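Delyth Bowen
7 December 2024

1/ I've been asked a few times what our small grants fund does and how groups get money from it. I'll put it all in one thread so I can link to it later.

2/ The fund is called Bonsu. It makes grants to community groups that work on safety, young people, or older people living alone. We don't run projects ourselves. We read applications, visit, pay out, and check in afterward.

3/ The most we give in one grant is $700. That is small. It covers a term's worth of snacks, a set of door chains and the screws to fit them, or the hall rental for a few evenings.

4/ Most of the groups we fund have no paid staff. Many have never filled out a grant form before. The form used to run to eight pages. It is now two, and the second page is mostly the bank details.

5/ Since the fund opened we have had 1,117 applications. I read the early ones on paper. They are in boxes in the back office and I still go back to them when someone asks whether we have funded a thing before.

6/ What we look for first: does the group already meet? A group that has met every other week for a year in somebody's garage is a safer bet for us than a new one with a logo and a five-year plan.

7/ Second: is the budget real? If you write "supplies, $400" we will call and ask what supplies. If you write "door viewers, two boxes, price from the hardware store on the corner" we won't need to call.

8/ Third: who has the keys? I mean this in the plain sense. A lot of projects stall when the one person who can open the building moves away or gets sick. Put two names on the form.

9/ People ask if we turn down groups that have been turned down elsewhere. No. We don't ask about it and we don't check.

10/ We do turn down: trips, uniforms, anything already paid for, and anything that belongs in the city's budget. Streetlights come up every year. We can't buy streetlights. I can tell you which office to write to.

11/ A few groups, so you can see the range. Vetitz is an after-school club on the east side. They started with homework help and added a bike repair bench when the older kids stopped coming for homework. The grant bought tire levers, patches, and a floor pump.

12/ The older kids came back. Some of them now fix bikes for the younger ones. The club asked us for a second pump in May and we said yes the same week.

13/ Pulance is a phone circle. Older people who live alone get a call each morning from another member. If there's no answer after two tries, a neighbor on the list knocks. The grant paid for printing the lists in large type and for a phone plan.

14/ They also pass on warnings about scam calls. When a new one is going around, the whole circle knows by lunch. I've had calls from members telling me about a scam before I saw it anywhere else.

15/ Waltent is a supper table. It is open to anyone on the block, and it started after a run of break-ins when people realized they didn't know who lived next door. They asked for money for plates and a few months of groceries.

16/ I was doubtful about that one. I couldn't see how supper would help with break-ins. Then I went. People were swapping phone numbers and working out who was home during the day. I voted for it.

17/ On secondhand goods: please do buy them. We take thrift store receipts, and handwritten ones are fine if they have a date and a total. Plates don't have to match.
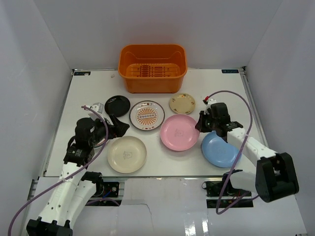
18/ How to apply. Get the form from our page or ask for a paper one at the front desk. You can write it by hand. You can write it in whatever language you're most comfortable in and we'll get it translated.

19/ What happens next. Someone calls you to set up a visit. The visit takes an hour at most and isn't a test. We want to see the space and meet whoever turns up. Please don't cook for us or clean up specially.

20/ You'll hear from us within six weeks of the visit. If it's a yes, the money goes to the group's account. If you don't have an account, a church, school, or tenants' association can hold it for you. Ask them before you apply — we need a signature from them on page two.

21/ If it's a no, we tell you why in writing. You can apply again in the next round with the same project. Plenty of groups get it the second time after changing one line in the budget.

22/ Reporting. Keep your receipts and send us one page when the money is spent. Tell us what you bought, what you did, and what you'd do differently. We don't need charts. If the plan changed along the way, say so. It won't count against you.

23/ One thing I'd ask of groups that work with kids: have your background checks done before the visit. We can't pay out without them and the wait can be long. This holds up more grants than anything else on the form.

24/ If you'd like someone to look over a draft, send it to me and put "draft" in the subject line. I read them in the evenings, so give me a few days.

25/ Replies are open. If I don't know the answer I'll ask at the office and post it under this one.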